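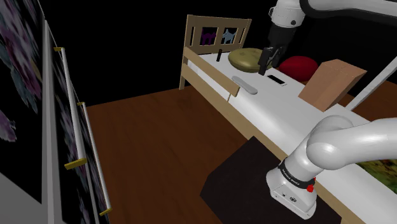
Surely a simulator gives you as many examples as you like, Kylie McAlister put to us after the last session, so why would anyone be fussy about which ones they keep? It's such a good question that I've rebuilt this week's notes around it. The short answer is that a simulator gives you as many episodes as you like. Whether they're examples of anything is up to whoever is gathering them, and for the next fortnight that's you!

Week 4: Gathering demonstrations in simulation
Kerslake Robotics Short Course, handout for the bedroom tasks

What you need before the lab

Hudetti installed and opening without errors
Your login for the Vullia episode store
The week 3 handout, for the joystick mapping
A notebook (paper is fine, and I rather like paper for this)

What counts as one example

For our purposes a demonstration is a run of observations paired with the commands you gave at the same moments, plus one line of text saying what you were trying to do. The text line matters more than people expect. "Pick up the phone" and "pick up the remote" can start from exactly the same bedroom, with the phone and the remote lying on the same mattress, and the sentence is all the learner has to tell the two jobs apart at the first timestep. If you write the sentence afterwards, from memory, you will sooner or later label a remote episode as a phone episode. Choose the sentence first, type it in, then press record.

Spelling and wording: vary them on purpose. "Grab the mobile off the bed" is a perfectly good instruction and so is "lift the phone". Keep the meaning fixed and let the words wander a bit.

Why the bedroom is a lovely place to start

A mattress is low, wide and fairly open from above, so you can come straight down on most things. But look at what's up there together: round cushions, an upright cardboard box, a phone lying flat, a long remote on a diagonal. Each one asks for a different approach. A flat phone leaves hardly any side for the fingers to close on. The remote wants the wrist turned to match its angle, and if you always turn the same way you have taught the policy a habit about turning that has very little to do with remotes. The box blocks the path to whatever is behind it.

You'll also want to think about what isn't part of the task. Paintings, rails, the pattern on a panel: a learner will happily latch on to any of it if it always goes together with success. We shuffle the dressing between batches for that reason. Please don't switch the shuffling off to make your episodes look tidier.

How to record a batch

1. Load the bedroom and wait for everything to settle. Objects are dropped in from slightly above and some roll.

2. Type your instruction and read it back against the room. Is the thing you've named there, and is there only one of it?

3. Record from a start pose that differs a little from your last one. Nudging the elbow is enough.

4. Approach at a steady pace. Long pauses while you think are recorded as "do nothing", and the learner will faithfully copy you and hover. If you need to think, discard and start over.

5. Close, lift, and hold still for a second or so. Check the wrist view before you stop recording. A thing can look secure from across the room and be barely touching one finger from close up.

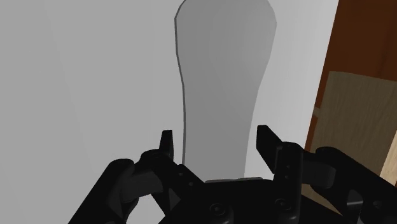

Keeping and throwing away

February's group recorded 1141 episodes and we kept 479 of them. I was delighted with that, and I'd like you to be delighted with something similar. The discarded ones went for quite ordinary reasons: wrong sentence, arm started inside a rail, object knocked off the bed and then chased across the floor, operator answering a text.

Three labels are available in Vullia.

Keep: the goal in the sentence was met, and you'd be happy to see a robot do it just like that.

Recover: something slipped or was missed and you put it right in the same episode. Don't bin these! They are some of the most useful material we have, as they show the learner states it will certainly wander into on its own.

Drop: everything else. Add a few words on why, so that someone can search for them later.

If you and your partner disagree on a label, mark it Recover and bring it to class. Last time the best discussion of the whole course came out of an episode where the phone was lifted beautifully by the wrong instruction.

A note on the two views

Vullia stores the room view and the wrist view as separate streams. They should share timestamps. If one lags by even a few steps, the learner sees the fingers close before or after the command to close them, and it learns that the command is unreliable. Scrub through the first episode of every batch with both streams side by side. It takes a minute and has saved us whole afternoons.

For the exercise (Iso, part B)

Each pair records 40 episodes, spread over 4 instructions of your own wording, at least one of them for an object you find awkward. Label all of them. Then swap with another pair and label theirs without looking at their choices.

Write up to a page on where the two sets of labels differ and what you would change in your recording. Include the episode numbers, and paste in your instructions exactly as typed, typos and all.

Due 25th May, uploaded to the Iso folder. Pairs sharing a joystick should book their slots on the sheet by the door.

Reading for next week: the section in the Hudetti manual on contact settings, up to the part on friction. Bring one episode you labelled Recover and be ready to play it for the rest of us.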